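Cluder and the Great Stair Refusal
6 June 2019
By Mirsad Lazarević

So my dog has decided he doesn't do stairs anymore. Going up, fine, he flies up like he's late for something. Coming down? Absolutely not. He sits on the top step and sighs at me until I carry him, and Cluder is not a small dog (43 pounds at the vet in March, and I suspect a few more now, thanks to my sister Ania and her pockets full of cheese).

The vet checked his hips and his eyes and said he's in great shape. Great! So it's all in his head, and my back is paying for it.
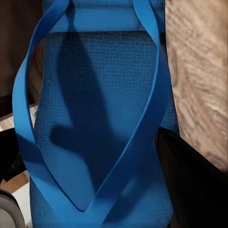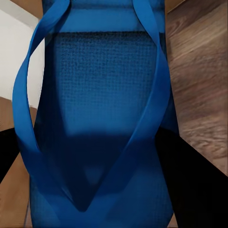
Plan number one was treats on every step, and he ate the top one and then lay down to wait for delivery of the rest. Plan number two was a harness, so I could walk beside him and give him a little support. I wanted something bright I could find in the closet at six in the morning, and I went for blue, the same kind of blue as those straps up there, with a waffle-looking grid on it too. He loves it! He wears it around the house like he has a job. He will not go down the stairs in it.

Yesterday, though, the neighbor's cat strolled past the front door and he was down all those steps before I'd even put my coffee down. Then he looked back up at the stairs, kind of shocked, and barked at them. I gave him the rest of the cheese.

This morning I carried him down again.

Contact | © Mirsad Lazarević | Back to top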